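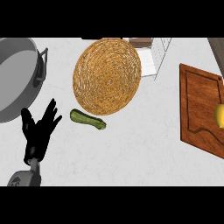
Station 4, simulated counter, overhead view. Hand open beside the zucchini, pot to the upper left.

GINCOMBE KITCHEN CELL - PRE-RUN SAFETY CHECKLIST
Inspector: Tolera Bogale
Reviewed by: Villads Ladefoged
Period: April

1. Scene file matches approved layout. PASS

2. Clearance between hand and nearest rigid object. COMMENT
The fingertips are close to the pot rim. Plan the first move away from the pot.

3. Target item on open counter. PASS
Zucchini lies clear of the cutting board.

4. Speed limit set to 310 mm/s or lower. PASS

5. Stop command tested 2 times before the run. FAIL
One test logged. Repeat before Monday.

6. Contact force log switched on. PASS

7. Operator sign-off on file. OPEN
Lasby form 71 is to be signed by the shift lead - initials are not accepted.

Status: HOLD until items 5 and 7 are closed.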